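Home Getting Started Table Tasks Care Support

Section 3. Showing the table tasks at your workplace

Welcome back! By now Plekska should be unpacked and the cables run out, so we can come to the part most people enjoy, in which your own kitchen or canteen staff teach the work with the hand-held grippers.

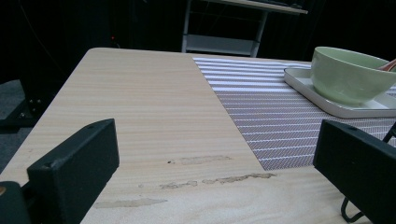
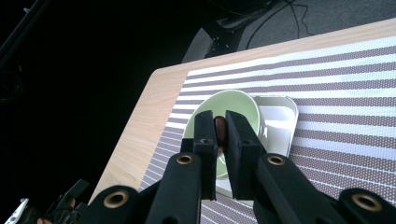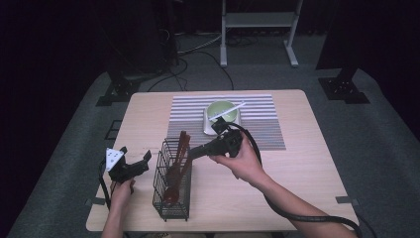 Table task with the green bowl, striped placemat and hand-held grippers.

1. Lay the placemat on the table and set out the bowl. Small items go in singly, and longer things such as spoons and spatulas can stand in the mesh holder.

2. Take a gripper in each hand and let the cables hang free of your forearms. Rosine Besnard, who trained the canteen team at our Bragança site, likes people to spend 20 minutes simply opening and closing the fingers before they try anything at all - it feels like a long while, but hands do settle.

3. Carry out the task at your ordinary pace. If you drop something, pick it up and carry on, and leave the recording running.

4. Repeat until the counter reads 200, then press Save and have a proper sit down.

CAUTION: Keep your fingertips away from the pivot holes while the gripper is closing.

Note: Small food items are best pinched gently, with the top showing between the fingers.

What changes for your team

Please talk this through with everybody before the first session, and do leave time for questions. At Tavton the people laying trays were moved to the recording table for part of each shift, and Mattes Heitmann wrote it into the rota as paid work, with a rest after every 3 sessions. We would warmly suggest the same. The person who has laid trays for years knows where a spoon ought to go, and Rellex will only ever copy what it has been shown - so their say in how a task is done should come first.

For error code 136, see Support.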